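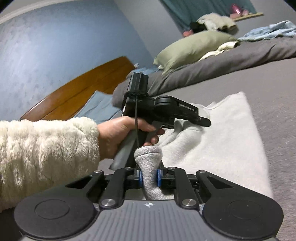 Wool and wool-blend knits need a different wash from the rest of your laundry, and most of the damage people blame on the machine is done in the ten minutes after it stops. A wet sweater is heavy, and if you lift it by the shoulders the weight pulls the whole thing out of shape. The drying stage needs a flat surface and a clean white cloth. A bed will do if you have no table free, and a cloth spread over it, as on the gray one here, gives you room to work. Pale knits, such as a light gray-white one, should only ever go on white or undyed cloth, as color can move from a dark towel into damp wool overnight.

What you need

A basin or clean sink
Wool wash or a mild liquid soap with no bleach or enzymes
2 large white towels
A tape measure
A sheet of plain paper and a pencil

Before you start

Measure the sweater dry. Take the width under the arms, the length from the shoulder seam to the hem, and the length of one sleeve. Write these down. You will need them when you shape the sweater later, and guessing does not work well on ribbed knits.

Check the seams and cuffs for loose ends. Pull any loose yarn through to the inside with a crochet hook or a blunt needle. Close zippers and take off brooches.

If the sweater has never been washed, test it for color loss. Wet a corner of white cloth, press it on an inside seam for a minute, and look for a stain. If there is one, wash that piece by itself in cool water.

Washing

1. Fill the basin with cool or lukewarm water. Wash and rinse should be the same temperature, or as near as you can manage. A sudden change is what felts wool.

2. Add the soap and stir it in before the sweater goes under. A capful is enough for one adult sweater.

3. Push the sweater down until it is soaked through. Leave it for 15 minutes. Do not rub or twist it. For a dirty collar or cuff, squeeze the soapy water through that part with your fingers.

4. Drain the basin with the sweater still in it. Press it gently against the side, then fill again with clean water. Repeat until the water has no suds.

Getting the water out

Scoop the sweater up with both hands underneath and lay it on the first towel. Roll the towel and sweater together, starting from the hem, and press down along the roll with your forearms. You can kneel on it for a thick cardigan. Unroll and do it again with a dry part of the towel if water still comes out when you press.

Shaping and drying

Lay the sweater on the second towel – still flat, arms out to the sides. Pat it to the measurements you wrote down. Work from the middle outward. If the ribbing at the hem has spread, push it together sideways with the edges of your hands.

Keep it away from heaters and direct sun. Turn it over once the top feels dry and swap the towel if it is damp. A medium sweater usually takes a day and a half in a warm room. In November, with the windows shut, mine take closer to three days.

Storing

Fold it, with paper between the layers if it has a print or beads. Hangers leave points in the shoulders. Make sure it is fully dry first, including the underarm seams and the double layer at the neck, which are the last parts to dry.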